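Notebook: round table and placemat, centerpiece layout
March 17, 2022 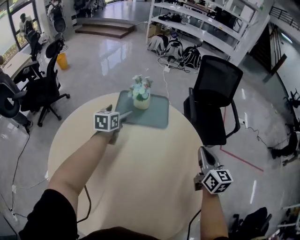

What we are working on

Table setting for the Pallbridge break room order. They want small round tables, each with a placemat and one low flower arrangement, and a layout sheet simple enough that whoever wipes the tables can put everything back the same way. Using the round cream table in our own room for this because it is close to theirs in color. Size is not the same, see below.

Placemat

Gray-green, rectangular, rounded corners. Came in the Kitent sample pack with two others, a plain gray and a dark blue. The dark blue looked heavy on the pale top and went back in the pack. Plain gray was fine but dull with the flowers. Keeping the gray-green.

A rectangle on a round table always looks a little off unless it is lined up with something. Tried three ways:

1. Long side parallel to the window wall. Looks right from the door, which is the side most people will come from.
2. Turned a quarter. Fine if you are sitting down, odd from the door.
3. At an angle. Looks like someone bumped it. Dropped.

Going with the first. On the layout sheet it should say "long side facing the door" and leave it there. At Pallbridge the windows are on a different side from ours, so no mention of windows.

Vase and flowers

Small cream ceramic pot, artificial flowers in pale blue, white and light pink, green leaves. The pot is nearly the same color as the tabletop and disappears if it stands straight on the table. On the mat it shows up well. That is the main argument for keeping the mat, which Pallbridge had asked about dropping to save money.

Weighed the pot with the flowers in it on the kitchen scale: 738 g. The Netorgate pot we tried before was lighter and went over when someone knocked the table with a hip. This one rocks and settles. Tested by bumping the table edge from four sides, with and without the mat. Without the mat it slid a little on the harder bumps. With the mat it stayed put.

Flowers need opening out after shipping. The stems come pressed flat on one side. Bend the outer leaves down over the rim first, then spread the blue ones, then the rest. If you start in the middle the leaves get trapped and you have to take half of it out again. I did this twice before working out the order.

Height is fine. Two people sitting across from each other can talk over it without leaning.

Position on the table

First setup had the pot in the exact middle of the mat and the mat in the exact middle of the table. Looks neat, but leaves an awkward strip on every side, not quite enough for a laptop or a lunch tray. Moved the mat back 100 mm toward the far side, which opens up a proper work area in front. Then tried 200 mm, and that was too far. The back corners of the mat came too near the curve of the table and anyone sitting on that side had flowers in their lunch.

Settled on 100 mm back from center, pot in the middle of the mat. Pallbridge tables are smaller than ours so this has to be checked again on one of theirs before it goes on the sheet as a number. Until then write "slightly back from center."

Chairs

Left the black office chairs where they were and used them as they came. The mesh-back one with the curved arms was the useful one for checking clearance. Its arms go near the table edge and stop you pulling in close, so you end up sitting farther back than you would on a plain chair. That makes the front work area feel smaller than it measures. Pallbridge is getting armless chairs from Greenberg, so this may not matter to them, but note it for the next customer who keeps their office chairs.

The casters are also a nuisance around a small table. Bases bump into each other when two people pull in on neighboring sides. Suggest no more than three chairs on casters at a table this size.

Cleaning check

Wiped the tabletop around the mat with a damp cloth, then lifted the mat and wiped under it. Mat lies flat again with no curl at the corners. Crumbs collect at the rounded corners, more than along the straight sides. The sheet should say to lift the mat every time and not wipe around it.

Dust on the flowers: a soft dry brush works. A damp cloth pulls the petals out of shape, especially the pink ones. Do not use it.

Still to do

Borrow one Pallbridge table and repeat the position check.

Ask Kitent if the gray-green mat will still be made after July. The sample card gives it as shade 101 but the price list we have only goes up to the older colors. If it is being dropped, go back to plain gray and take new pictures for the sheet.

Try the pot on a bare table with a felt pad under it, in case Pallbridge insists on no mat. It will still be cream on cream, but at least it should not slide.

Draw the layout sheet, one page, no color. Mat outline, circle for the pot, arrow to the door.

Mat goes back in the flat drawer when finished, not rolled. The last one was rolled and took days to lie flat.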